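Notebook, July 10, 2025

Sourdough-type starter for the leather bate is finished with. Back to the main job, which is the limewash adhesion series on the Skisby panels.

Summary of where we are. Mix A (putty matured since February, plain water) still chalks when rubbed with a dark cloth. Mix B (same putty, skimmed milk at one part in 52 by volume) chalks slightly. Mix C (bagged hydrate, soaked overnight) chalks badly and I would stop spending panels on it. Joni Kemppainen wants C kept in because bagged hydrate is what most people can buy. Agreed to keep a single C panel per batch and no more. 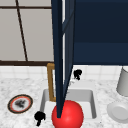

Historic Finishes Workshop, Lime and Distemper Group

Panel preparation today. All panels brushed down with a stiff dry brush, then damped with a mist sprayer until the surface darkened evenly and no water stood on it. The earlier batch was damped by brush and Ismael Macedo noted streaks along the strokes in every one of them. Mist is better. The nozzle on the old sprayer spits when the tank is under a third full, so refill early.

Coats applied thin, milk consistency, worked in crosswise. 4 coats planned on each panel, one per day, damping between coats. First coat looks almost transparent when it goes on and people new to it always want to thicken the mix. Do not thicken the mix. The Flinach panels failed for exactly that reason: crazing across the whole face and flakes the size of a thumbnail lifting by the third coat.

Sieving. Putty passed through the fine sieve twice before dilution. Residue on the first pass was gritty, pale brown in places, probably underburnt stone. Residue on the second pass too little to weigh on our balance. Stock bucket holds 1,000 ml of sieved putty, lid on, a finger of water over the top.

Pigment. Yellow ochre from Kokkonen wetted out in warm water the evening before and strained through muslin. Added to mix B only. Aatos Lindqvist asked whether it could be stirred in dry. It can, and we did it that way on the first set, and there are dark specks that smear under the brush. See panel 41 for the worst of it. The colour dries many shades paler than the wet wash, so test strips have to be left until the next morning before anyone comments on them. Strips from yesterday are paler than the Clisus reference card but the hue is close. Next strip to have half as much ochre again.

Drying. The panels by the door dried too fast again. There was a dusty bloom at the corner nearest the draught, and it came away on the thumb. Moved the rack to the inside wall and hung damp sacking in front of it. This slowed things enough that the second panel was still cool to the touch after lunch. 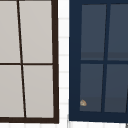

Carbonation check with phenolphthalein on an offcut from the oldest A panel. Snapped edge went pink for most of the thickness of the wash, with a clear skin on the outer face. The skin is thinner than I had expected for its age. Possibly the storage shelf is too dry; the panels there are stacked face to back with little air between them. Nelli Hämäläinen has suggested spacers and a tray of water on the bottom shelf. Will try both, one shelf with and one without.

Rub test procedure, written down again as we have drifted. Black cotton cloth, folded to a pad, ten strokes in one direction at even pressure, pad then compared with the graded set pinned over the bench. Jericho Marquez and I scored the same panels separately and differed by one grade on the B set. He presses harder. From now on the pad goes under the brass weight and gets pulled, so the hand is out of it.

To do:
Second coat on the whole batch tomorrow, mist first.
New muslin.
Relabel the A panels, pencil is disappearing under the wash. Scratch the number into the back.
Ask Joni for the slaking date of the second putty tub, the lid label has run.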